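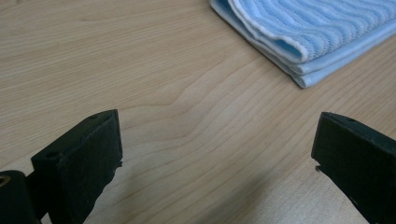 Maintenance of a Two-Finger Hand-Held Gripper
Project report, second semester
Student: Vangelis Psarras
Supervisor: Cecilia Nutsugah

1. Purpose of the work

The hand-held gripper in our laboratory is used by all groups of the manipulation course. In April the students reported that small objects were slipping, mostly on the left side. My task was to find the cause, to repair what is possible with the tools of the laboratory, and to write a procedure which the next group can follow. The design of the gripper itself was not part of my task.

2. Condition before the repair

The fingers are black blocks with a slanted top edge, and there are small round holes along this edge. The right-hand edge of the left finger is frayed and nicked, and small bits of debris stay on it. I first thought that this was only dirt from the table. After brushing, a part of it remained, so I consider it wear of the pad. On the right finger there is a small lip of material at the edge which looks to the gap. I do not know if it was made like this or if it is also damage. The drawing from Wirkia, our parts supplier, does not show it.

The logbook gave 2090 closing cycles since the pads were last changed. Of these, 434 were made in the last project period, when the group worked with ceramic tiles. The tiles have sharp corners, and I suppose that most of the wear comes from them, but I have no measurement from before to prove it.

3. Procedure

The gripper is opened completely and the battery is taken out. The pads are brushed dry with a soft brush, always from the base to the tip. After this they are wiped with a folded cloth and a little alcohol. We tried paper towels in the beginning, but they left fibers on the nicked edge and I had to remove them with tweezers.

Next the screws of both fingers are checked by hand. On the left finger one screw could be turned by a quarter turn, so it was tightened again. The pivot must be moved slowly through the full opening, and the user should feel the same resistance everywhere. We felt a small step near the end of closing. It became weaker after cleaning the pivot, but it did not disappear.

The damaged edge was then sanded with fine paper, only as much as necessary to remove the loose bits. The full procedure took me about 40 minutes the first time.

4. Test

The test was made on a Saturday, when the laboratory was quiet. I used the same 4 objects which the students had reported: a tile, a plastic spoon, a key and a small bottle cap. The tile and the spoon were held well. The key still slipped when it was gripped close to the nicked edge. The bottle cap was held if it was placed in the middle of the pad.

5. Discussion

Cleaning and tightening helped, but the pad of the left finger should be replaced before the autumn course. I asked Wirkia for a pair and I am waiting for the answer. Ms. Nutsugah proposed to change both pads together, so that the surfaces have the same age, and I agree with this. The step in the pivot should be checked again when the finger is removed.

Related reports
Calibration of the Grirnus force sensor
Cable routing on the Tawhiri mobile base
Drirton feeder: causes of jamming
Battery care for hand-held tools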